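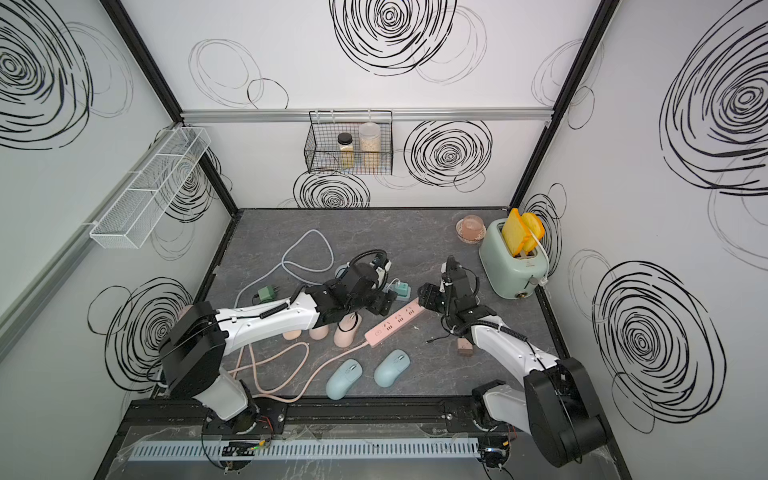 第六章 布置鸣声观察箱：从空箱到第一晚录音

本章适用于 Pindness 双室观察箱的标准版和加深版。说明书前几章讲的是开箱、清洗和部件核对，到了这里终于可以把蟋蟀请进来了！如果您是第一次养蟋蟀，请把整章读完再动手，中间有几步顺序不能颠倒，读一遍花不了多少时间，晚上听到第一声鸣叫的时候您会觉得值得。

本章更新于3月18日，主要改动是录音通道的设置方法，旧版里关于磁吸盖板的那一段已经移到附录。

6.1 动手之前

蟋蟀的鸣声远比大多数人以为的丰富。雄虫把前翅抬起来互相摩擦，同一对翅膀能唱出召唤声、求偶声和争斗声，节奏和响度都不一样。召唤声响亮、持续，唱给远处的雌虫听；雌虫走近以后，雄虫会换成又轻又密的求偶声；两只雄虫碰面，唱的又是另一种短促有力的调子。观察箱的双室结构就是为这几种场面准备的，您可以决定谁和谁见面，什么时候见面，隔着网见还是直接见。

请准备好下列物品：

双室观察箱箱体一只，含中间隔网、隔板各一片
Phromma 拾音头及其连接线
装有 Fusport 录音软件的电脑
细沙或椰土，足够铺满两室底部
瓦楞纸蛋托或树皮，给虫子藏身
浅饮水碟和脱脂棉
干粮和新鲜菜叶
一支软毛笔，转移虫子时用
红色滤光片（标准版附赠，加深版需另配）

注意：不要用喷过驱虫剂、空气清新剂的房间。残留的味道人闻不到，蟋蟀受不了。刚装修过的房间也请再等一等。

6.2 选位置

1. 找一张平稳的桌子，避开冰箱、鱼缸水泵、电脑主机和洗衣机。低频震动会顺着桌腿传上来，蟋蟀对脚下的震动非常敏感，尾须一有感觉就会停唱。您自己可以用手掌贴着桌面试一试，手上觉得麻，就换地方。

2. 箱子的长边与墙平行，背后留出一掌宽的空隙，通风孔不要贴墙。

3. 避开直射阳光和空调出风口。

4. 在箱底四角装上随箱附带的软胶脚垫。脚垫有粗有细，粗的那一对装在拾音头一侧。

5. 确认室内夜里能真正暗下来。路灯很亮的话，加一层深色窗帘就好。

提示：温度对鸣声的影响大得惊人，天凉时节奏明显变慢，天热时变快。在箱子旁边放一支温度计，每次录音都顺手记下读数，以后比较录音时您会感谢自己的！

6.3 铺底与布置

1. 取下顶盖，插入中间隔板（实心那片）。隔网暂时放在一边，后面会用到。

2. 两室各铺一层椰土或细沙，厚度以能盖住雌虫产卵管为准。雌虫尾端那根细长的针状物就是产卵管，不会蜇人，请放心。

3. 用喷壶把底材喷到手捏能成团、松手不滴水的程度。雄虫那一室可以再干一点，潮湿的底材会吸声，录出来的声音发闷。

4. 每室放入一块蛋托，凹面朝下，开口对着箱子中央。蛋托不要紧贴拾音孔。

5. 放饮水碟。碟里一定要垫脱脂棉，若虫很容易在一层薄水里淹死。

6. 插好顶盖，静置过夜，第二天再放虫。

小心：顶盖的卡扣要听到“咔”的一声才算到位。蟋蟀的弹跳力超出想象，您要是半夜在书架后面听见响亮的召唤声，多半是这一步没做好。（我们在 Itirholm 的测试间里就有一只，在暖气片后面唱了很久，录音质量还特别好。）

6.4 喂食

蟋蟀是杂食的，粮食、菜叶、偶尔一点动物蛋白都吃。蛋白质不足时，同室的虫子会互相啃咬，尤其容易咬刚蜕皮的同伴，所以这一节请别跳过。

1. 干粮放在浅盖子里，每室一份，摆在离饮水碟较远的那头。

2. 菜叶每天换新，傍晚投放，第二天早上取出剩余部分。

3. 每隔几天给一小撮鱼粉或磨碎的冻干虾皮。

4. 发现霉点立即更换整份食物，并擦干净下面的底材。

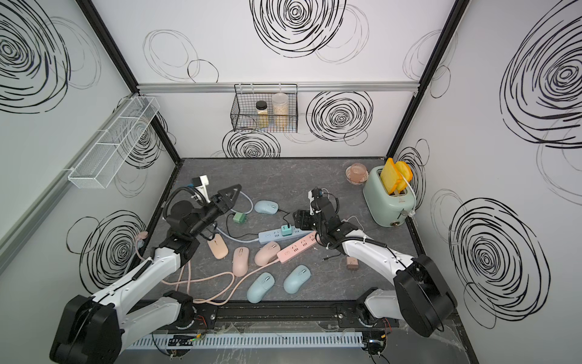
干粮的储存对鸣声观察的影响，许多人一开始都没想到。受潮的粮食容易长霉生螨，螨虫爬到雄虫前翅上，会影响摩擦，声音变得沙哑，您在软件里看到的波形也会跟着变毛。买回来的粮食请当天分装进带盖的罐子，不要留在开了口的纸袋里。收纳方式可以参考上图墙边横杆上挂着的那只黑色网篮，两只罐子一高一矮并排放着，高罐里是燕麦片一类的浅色谷物，矮罐里是颗粒状的粮，离开桌面，伸手就能拿到，也不会占掉观察箱旁边的位置。燕麦片用擀面杖碾碎再喂，蟋蟀啃起来更轻松，夜里录音时咀嚼的杂音也会少一些。

注意：罐子上请写明开封月份。10月以后暖气一开，室内空气干燥，粮食倒是不易发霉，饮水碟却干得飞快，这个季节请把检查的重点放在水上。

6.5 放虫

1. 先放雄虫。让它独占一室，住满一昼夜再安排见面。雄虫会把蛋托的某个角落当成自己的地盘，有了地盘，唱得才起劲！

2. 转移时把软毛笔放在虫子身后，轻碰尾须，让它自己走进转移杯。不要用手指去捏后腿，后腿受惊会自行脱落，并且成虫长不回来。

3. 雌虫放在另一室，数量不限于一只，标准版单室最多6只。加深版的上限印在箱底标签上。

4. 盖好顶盖，关灯，离开房间。

怎样分辨雌雄：雌虫尾端除了两根尾须，中间还有一根产卵管，一眼就能看出来；雄虫没有产卵管，前翅上有弯弯曲曲的粗翅脉，那就是发声的部件。还没长出完整翅膀的是若虫，既不会唱，也听不到什么热闹，请单独养大。

提示：蟋蟀的“耳朵”长在前足上，靠近膝盖的下方，用放大镜能看到一小片发亮的薄膜。换底材时顺便找找看，非常有意思。

6.6 光照节律

观察箱不带光源，请使用定时插座和一盏普通台灯。

1. 把亮灯时间设为每天16小时，其余时间全暗。

2. 亮灯和关灯的时刻固定下来，连续几天不要改动。

3. 想在自己方便的时间听到鸣声，可以把关灯时刻逐日往前挪，挪得慢一点，虫子会跟上来。

4. 观察时在手电筒前加红色滤光片。蟋蟀对红光不敏感，您可以凑得很近，看它抬翅、放下、再抬起。

小心：台灯不要直接架在顶盖上，也不要用衣物遮挡正在发热的灯罩。插座请放在喷壶够不着的地方。

6.7 连接拾音头

1. 把 Phromma 拾音头从箱外插入拾音孔，旋转到刻线对齐。网罩应当与箱壁内侧齐平，不要伸进箱内，蟋蟀会啃。

2. 连接线沿箱底走线槽引出，留一段松弛的余量，不要绷紧。绷紧的线会把桌面震动带进录音。

3. 接上电脑，打开 Fusport，在输入设备里选择拾音头。

4. 关闭“自动增益”和“降噪”。这两项是给人声准备的，降噪会把求偶声当成背景噪声整段抹掉，而那恰恰是最难录到的部分！

5. 采样率选软件提供的最高一档。蟋蟀的求偶声里有很高的频率成分，低采样率会丢失。

6. 对着箱子轻轻搓两下手指，看电平表有没有反应。指针动了就可以；没动，请检查拾音头是否旋到位。

7. 新建一个文件夹，按“日期、温度、室别”的次序命名。

两室各有一个拾音孔。手上只有一支拾音头时，装在雄虫那一侧。有2支的话，在软件里打开分轨录音，左右声道分别对应左右两室，这样回放时能听出是谁在什么位置走动。

6.8 第一晚录音

到这一步，您要做的其实很少，按下录制，然后安安静静地等。

1. 关灯前检查水和食物，之后不再开盖。

2. 在软件里把单段时长设为60分钟，选择“自动续录”。

3. 点击“录制”，确认计时在走，把电脑屏幕调到最暗，转向另一边。

4. 离开房间，轻轻关门。

5. 第二天亮灯后停止录制，记下早晨的温度。

第一晚没有声音很正常。有些雄虫到新环境的头一夜就放声大唱，有些要沉默好几夜，刚蜕完最后一次皮的雄虫更要等翅膀硬化才能发声。请不要敲箱子催它，也不要播放别的录音去“鼓励”它，播放请等到它自己稳定鸣唱之后再试，方法见第七章。

6.9 安排见面

雄虫稳定鸣唱以后，就可以换上隔网了。

1. 白天操作。把隔网贴着隔板插入第二道槽，确认到底，再抽走隔板。

2. 当晚照常录音。隔着网，雌虫能听到声音、闻到气味，但碰不到对方。多数雌虫会朝声源走，有的会在网前停留很久。

3. 第二晚在红光下观察雄虫的反应。触角碰到触角的一刻，召唤声常常会突然停下，转成轻柔的求偶声。请屏住呼吸听，这个转换非常短！

4. 要让它们真正会合时，抽走隔网，守在旁边看完全程。

会合以后由雌虫爬上雄虫的背，雄虫把一个小小的精包挂到雌虫尾端，精包像一粒半透明的小珠。过后雌虫常会弯过身子把精包取下来吃掉，取得早还是晚，关系到有多少精子来得及进入体内。雄虫往往守在旁边不走，用触角碰她，有时还摇晃身体。研究者对这种守护的解释不止一种，有人认为它在拖延雌虫取食的时间，有人认为它在防备别的雄虫。您的记录里最好只写看到了什么、听到了什么、各在什么时刻，解释另起一页。“殷勤”“吃醋”“狠心”这类词写起来很顺手，过几个月回头看，却很难还原当时发生的动作。

注意：不要把陌生的雄虫直接放进已有雄虫的一室。打斗通常很快结束，赢的一方高声鸣唱，输的一方会沉默好一阵子，但空间太小、输家无处可逃时，会有断肢。确实要观察争斗声，请保留隔网。

6.10 常见情况

电平表在动，回放却只有嗡嗡声：多为电源干扰。笔记本改用电池供电，再录一段对比。

声音忽大忽小：雄虫在走动，属于正常现象。把蛋托移到拾音孔正对面，它多半会回到原处唱。

鸣声突然中断又恢复，整晚反复：检查楼上楼下的动静和桌腿，也看看有没有宠物进出房间。

雄虫抬翅却没有声音：翅膀可能有缺损，或者刚蜕皮不久。先等几天，再用放大镜检查翅缘。

箱壁结水珠：底材过湿。抽走一半湿土，换成干土，打开侧面的第二排通风孔。

雌虫反复把产卵管插进土里：恭喜，她在产卵！把她移走，底材保持微湿，不要翻动，若虫的照料方法见第八章。

软件提示磁盘空间不足：整晚的高采样率录音体积不小，请在录制前把旧文件移到外接硬盘，不要在录制途中删除文件。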